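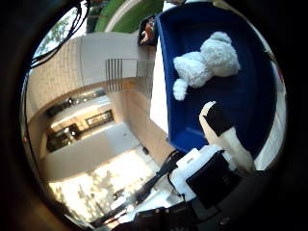

White and woolly, lying down in the blue tray. Listed in our notes as "lamb, probably."

The Great Toy Sort, Saturday

Melquiades Orozco and I gave up a Saturday to sort the playroom at Ernden, which owns 138 soft toys and, at last check, 2 working puzzles. The rule was simple: anything cuddly goes in the blue plastic, anything else waits its turn. We broke the rule before lunch. 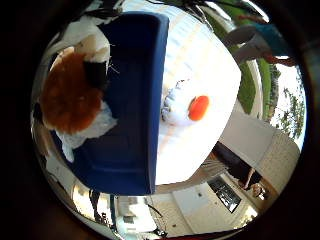
Fur sheds, and it sheds most on the person who wore black. Melquiades favors a cloth under the shaggy ones, and the reddish-brown fellow in the bin got something white and wrinkled to lie on — better bedding than I had in college. The small orange thing sat out on the table.

More from the February shelves next time.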